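The Tritora Book Fair is back in June, and we couldn't be happier – 40 stalls in the old Wiltora hall! 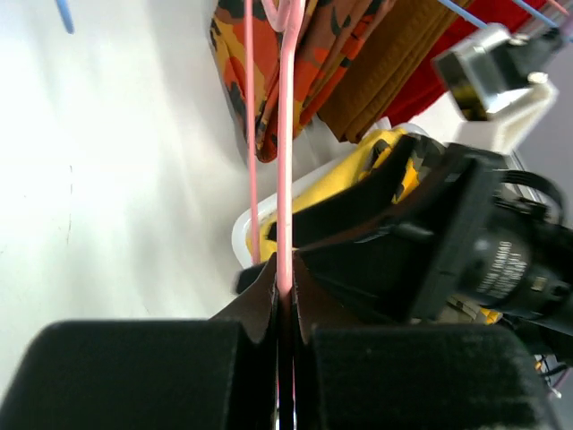 COMMUNITY ARTS

Entry is $2, kids free, and Trindix Press is bringing its poetry list.
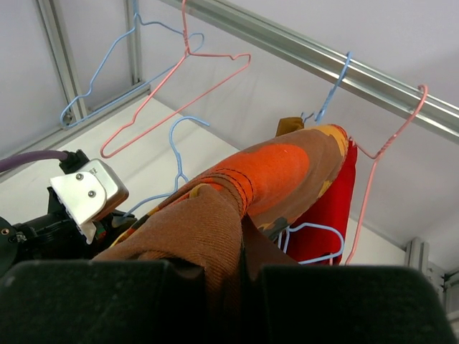 Costume swap

Come as a favourite character. Doors open at 9.
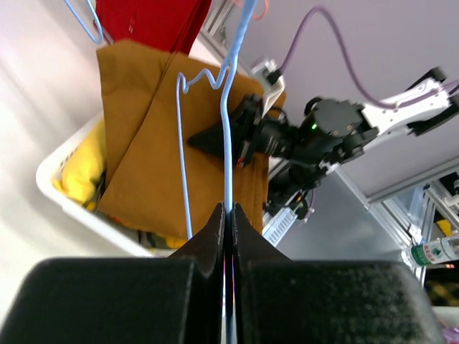
Readings run 45 minutes each, with a cuppa after. Swap clothes can go on any hanger, even a light blue wire one, so long as your name's pinned on.

2 comments | 175 shares
© Tritora Book Fair | Back to top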